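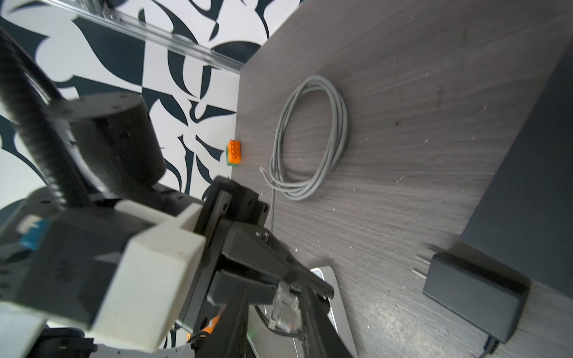 Lindsay Quinlan has coordinated the Durnby Community Choir for five years. The choir began with singers from Durnby and Merrick and now has 60 members.

"We do not hold auditions," Quinlan said. "Members are asked to attend rehearsal and to learn their part at home."

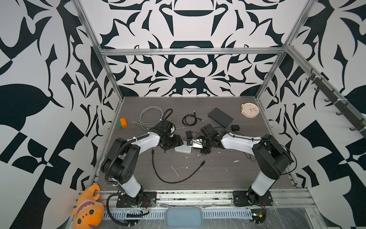 The spring program, to be performed at Vescombe Hall in May, will include two new works. Quinlan said the hall seats 200 and that the choir had long favoured it for its sound. "The altos can hear the basses there," she said. Enrolment remains open to residents of both towns.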